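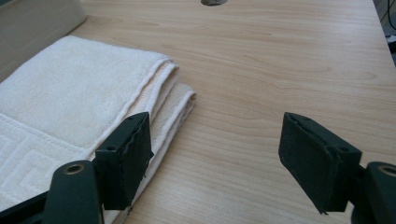
I fold towels for a living and as of last month I also fold towels for a robot. Same towels. The robot isn't here yet. Thread, since my break got moved again.

Background: I work at Prurnley, a commercial laundry. Hotels send us dirty linen and we send it back clean and square. The washing has been mostly machines since before I started. The ironing of sheets is a machine. Towels still go through hands on the last table, and I'm one of the pairs of hands.

Our floor does 4000 bath towels on a normal day. A normal day is one where the big dryer hasn't sulked.

In March we had a meeting with sandwiches. If you have worked anywhere you know what sandwiches mean.

Management said the word "journey" and then introduced a company called Landex, who want to automate the folding table. Slides. A cartoon arm with a smile on it. Someone asked if the arm would be getting sandwiches.

The plan goes like this. A robot arm doesn't know what a towel is. So before there's an arm, people have to do the job while holding the arm's fingers, which come on a hand-held thing with a trigger and a camera on top. You pinch, lift, fold, let go. It records all of it. Later the arm studies my greatest hits.

They asked who wanted to do it. It paid an extra 2 dollars an hour. I have never put my hand up so fast in my life and I include fire drills.

So now three mornings a week I'm at a nice clean table away from the dryers, folding towels with what amounts to a pair of fat rubber-faced tongs. Nineteen years old, I could fold a bath sheet in the time it takes to say bath sheet. With the tongs I'm back to being somebody's nephew on his first day.

Things I have learned about my own job from doing it badly:

I use my forearm. Constantly. I smooth with it, I pin the far edge with it, I push the finished pile away with it. The tongs have no forearm. Landex had no forearm in their slides either.

I also flick. There's a flick at the start that opens the towel up and drops it flat. I couldn't have told you I did it. Heriberto Condori, who trained me, says he never taught me that and I must have picked it up "from the street."

And the border. Hotel white with a woven pattern along the edge, you fold so the pattern faces out at the front. Every new hire gets told this once and forgets it for a week. I had to write it down for Landex as a rule. It took me a page and a half. Then they asked what to do when the towel is inside out.

(Towels have an inside. If you didn't know that, please enjoy the rest of your life.)

The Landex person on site is Ngọc Bạch and I'd like to be annoyed by her but she brought her own lunch, asked where the bathroom was and then asked what I would change about the table. I have been here long enough to remember every time I've been asked that. It was that time.

I said the table is too low. She wrote it down. The table is now higher. I had been asking for six years, but I'd been asking on behalf of a back, and she was asking on behalf of a camera.

She wants 1000 good folds from me before they train anything. A good fold means one where I don't swear, drop a corner, or reach in with my real hand to help. You'd be amazed how much the real hand wants to help. I keep it in my apron pocket now like a dog that isn't allowed in the kitchen.

She also wants some bad ones. Crooked starts, a corner folded under, a towel dumped in a heap. So the arm can learn to recover. I asked if I could be paid for bad folds at the same rate and the answer is yes. Tell your children they can be anything.

People have asked me if I feel weird about it. Yes, thanks! I feel weird about it. I'm being paid extra to explain my job very slowly to the thing that wants it.

But I also know this table. Ginevra Tedesco has two braces on her right wrist and she's left-handed, so work out how that happened. Thumbs go first, then wrists, then shoulders. If the arm takes the bath sheets, which are the heavy ones, I will hold the door for it.

What I don't believe is the line about "freeing us up for higher-value tasks." I've walked the building looking for those. There's the loading dock, there's spotting stains, and there's the office, where Gemma Amato is already doing all of the higher-value tasks and would like some company.

Gemma, by the way, is our union steward, and at the sandwich meeting she was the only one who brought a pen. She got it in writing that no one at the folding table loses hours this year. She then asked about next year and the slides ended.

She also asked who owns the recordings. There was a silence you could have folded. The answer came back a week later: Landex owns them, our faces can't be in them, and we can have any clip of ourselves deleted. I've watched a few of mine. It's tongs and a table and a lot of white towel. My mother would not be able to pick me out, though she would notice the corner I missed.

Rumor section. A guy who used to drive for us says the Dal Bello laundry across the river put in an arm and it does washcloths fine and treats a bathrobe like a crime scene. Their folders now stand next to it and feed it towels one at a time, the right way up. So the job went from folding towels to handing towels to something that folds towels. Same hours, he says. More boring. Wrists better.

I think about that one quite a lot while I'm folding.

The other thing at that place, if he's right, is pace. When you work next to people, somebody slows down after lunch and everyone slows down and the world goes on. The arm has no after lunch. So we asked for a line in the agreement about who sets the speed. It's in there. It says the speed will be set "in consultation." I've been consulted before and I know what it feels like from my end.

Small good thing. The new folders get trained off my page and a half now. Heriberto's method was to stand behind you and breathe through his nose when you got it wrong. The page is quicker. He has read it and found two mistakes, and one of them really was a mistake.

Update, Wed 19 April, because people were asking in the replies. I'm at fold number 48 for the day and Ngọc says the arm ships soon, where "soon" is a word she said while looking at the floor. It'll go at the end of our table, bath sheets only, one shift, with a big red button. We held a vote on who sits nearest the button. Ginevra won. It wasn't close.

Someone in the replies wants to know if the arm gets a name. Management is running a contest. The prize is a Ninden travel mug. Current leader on the sheet by the time clock is "Sandwich."

To the person asking whether they should take the extra money if their own place does this: I took it, so I'm not going to lecture you. Read what you sign. Get the table height fixed while somebody's listening. Ask about next year, and keep asking after the slides run out.

Break's over. I have a stack of whites waiting and my real hand has to go back in the pocket.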